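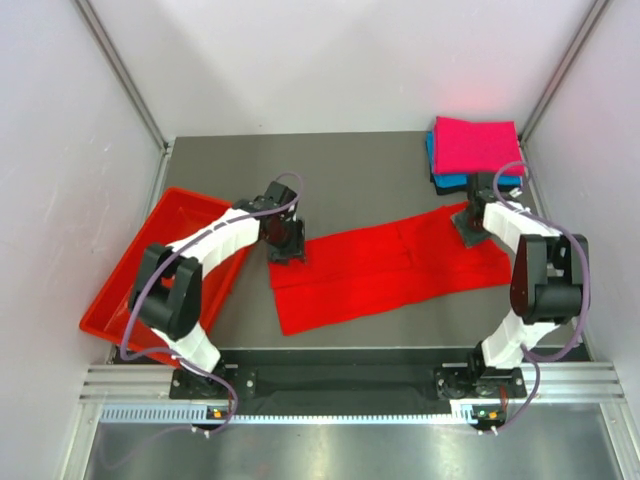

What would I want a robot to be able to do before I paid for one? Fold a load of mixed laundry without a person standing next to it, and keep doing it on a Monday when we're short.

I wrote that in the notebook on the train so I'd have something to hold them to. Then I spent the afternoon at the Royer open day in Millden and came home with four pages of notes and a free pen.

Got there a bit after two. Parking full, badge spelled wrong, coffee decent. Gaétan Després gave the welcome talk and said "the future of textile handling" three times before I stopped listening. He had a slide with 1,790 on it in huge figures, which was how many folds they've logged since the project began. I asked how many of those came out square. He said they were still working on the measure for that. Well, at our place the measure is whether the hotel sends it back.

The folding demo was at the far end. Two white arms on a rail, purple cables looping over them, and a red cloth laid flat on a gray table with a gripper down on each top corner. A blue cloth and a pink one were already folded in the back corner, on top of something darker. I'll admit the pink one on top was neat. I looked at it for a good while trying to find something wrong with it. But I didn't see it folded, so I don't know how many tries went into it, and when I asked, Mathis Pons (young, very polite, did the talking at the table) said "it varies."

Everything was one plain cloth at a time. We get fitted sheets. We get pillowcases inside duvet covers and napkins with wax on them. I said so and Mathis wrote it down, which I appreciated, though I had the feeling he'd heard it from the last visitor too.

I timed one with my watch. 50 seconds from the moment the grippers touched the cloth to the moment they let go for good. The next one took 40. Nadège Le Goff, who used to run the ironing side at Busow and was there for the same reason I was, leaned over and said she could do a cloth like that while answering the phone. She could, too, I've seen her. We both laughed and then she asked Mathis quite a serious question about what happens if the cloth goes down crooked. He said small angles are fine. Large ones they'd need to come back to us about.

Some 30 people through the room while I was there, mostly men in good shoes. Romain Lacroix from Gevport was one of them and he's keen, or wants to look keen. He says they'll have two tables on trial by May. I asked who was going to feed them and he said "the existing team," so that's a person standing next to it — see page one.

What I did like: it was quieter than I expected, and the arms are slower up close than in the clips they send out. I'd be less worried having one near the girls on the late shift than I was this morning. I still want to see a guard on it.

No prices. I asked twice. Gaétan said it depends on volume and gave me his card.

Told Wichai Wiriya all this on the phone tonight. He thinks I'd made up my mind before I went. Maybe a bit. I said I'd go back if they'll let me bring a bag of our own stuff, wet end of the week, unsorted, and let me tip it out on the table myself. He said to put that in an email before I cool off about it. Will do it tomorrow. Need to find the card first, it's not in my coat.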